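Botitum Sorting and Storage Resources
Progress report to the Gasano Fund: second reporting period

1. Position at end of period

The fruit strand of the project is on schedule. The vegetable strand is one month behind, owing to a late delivery from Acuña. Spending is within the approved budget. The main work of the period was the basket trial, in which mixed fruit pieces are put into and taken out of an open wire basket on the trial table.
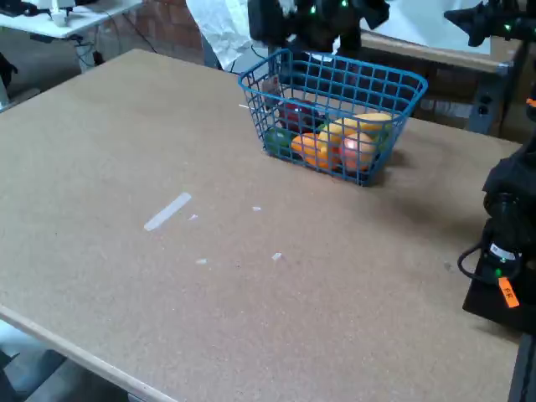
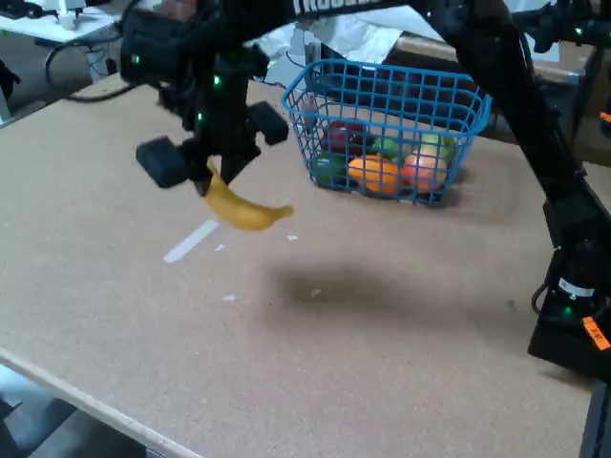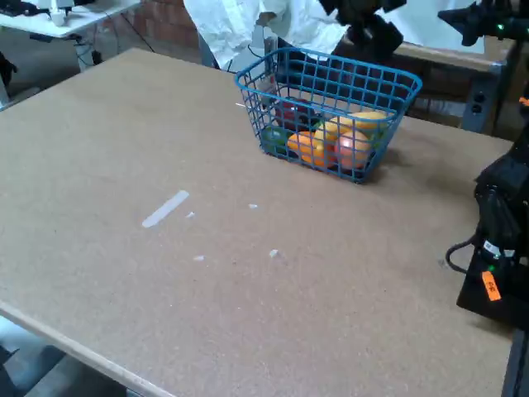
Figure 1. The blue wire basket with mixed fruit pieces on the trial table, fruit strand.

2. Background to the period

The grant supports the development of a lending set for schools and day centres. Each set consists of one basket, a quantity of fruit and vegetable pieces, and a printed guide of sorting and storage activities. The previous report covered the choice of pieces and the first draft of the guide. It left two matters open: the type of basket, and the size of table on which the activities should be laid out.

3. Basket

Three types were considered: a closed plastic tub, a woven tray and an open grid basket. The tub was dropped at the start of the period. Users could not tell what was in it without leaning over it, and the guide had to be worded around this. The woven tray was kept for two sessions. Small pieces rolled off it when it was pushed across the table, and the weave was hard to wipe down.

The open grid basket has been adopted. The contents can be seen through the sides as well as from the top, so a seated user can check what has been put away without standing. The blue colour has been retained for all sets. It contrasts with the orange and yellow pieces, and it stands out well against a tan table surface. The sides are high enough to hold a mixed load of the standard size.

Two drawbacks are recorded. The grid casts a pattern of shadow on the pieces inside, which some users with low vision found confusing under a single overhead lamp. Pieces with a narrow stalk can also catch in the mesh. The second point has been passed to Stulura, who supply the pieces, with a request for shorter stalks on the next batch.

4. Fruit pieces

The trial selection is deliberately mixed in shape and colour: round pieces such as apples and oranges, small green pieces, and longer ones. The banana is treated separately in the guide. It is the only curved piece in the selection and takes up more of the basket than its size suggests. The activity sheet now asks users to decide whether it goes in first or last.

The lemon and the mango gave some difficulty. Both are yellowish and longer than they are wide, and several users put them in the same group when sorting by colour and again when sorting by shape. This is acceptable for the general activities. For the naming activity the two will be issued on separate cards. The peach-coloured pieces raised a similar query and the card wording has been changed to accept either "peach" or "apple".

Stulura delivered 830 pieces in the period. All were checked on arrival against the order. Seven were returned with split seams and have been replaced at no charge. The remainder are boxed by type in the store -- labels face outwards, heaviest boxes on the lowest shelf.

5. Table and working surface

The speckled tan board top has been kept for the trial. It is plain enough that pieces are easily seen on it and it does not reflect the lamps. The long clear area in front of the basket is useful: pieces can be laid out in a row before they are put away, and users did not report feeling short of room.

White marks remain on the board to the left of the basket, including a narrow strip and several small flecks. They do not affect the activities. One user did try to pick up a fleck, taking it for part of the set, and the board will be cleaned off before the next round. The set-up page of the guide now tells staff to clear the surface of tape and scraps before the basket is put out.

The paler strip along the front of the board has been useful as a limit line. The guide will suggest that host sites mark a similar line on their own tables, a hand's width in from the edge, and keep all pieces behind it.

6. Guide

The second draft is complete. Changes from the first draft are as follows.

Set-up instructions moved to the first page.
Basket to be placed at an angle to the user, long side nearest.
Sorting by colour now comes before sorting by shape.
Unpacking added as an activity in its own right.
Cleaning notes shortened.

Printing of 2,000 copies is planned once the vegetable section has been agreed. The quotation obtained in the last period still holds.

7. Costs

The only unplanned item was the purchase of further sample baskets, at a cost of 299. This was met from the contingency line. No change to the total award is requested.

8. Risks

Late vegetable pieces. Acuña has given October as the new delivery month. If this is missed, the fruit set will be issued alone and the vegetable section supplied later as an insert.

Basket supply. The chosen basket comes from one source. A second supplier is being sought, with the same colour and a similar mesh.

Storage. The store is close to full. Boxed sets will need to leave promptly once packed.

9. Work for the next period

Repeat the basket trial with two lamps in place of one, and record any change in the difficulty with shadows. Clean the trial board. Receive and check the vegetable pieces. Agree the final card wording with the host sites. Pack the first sets for lending.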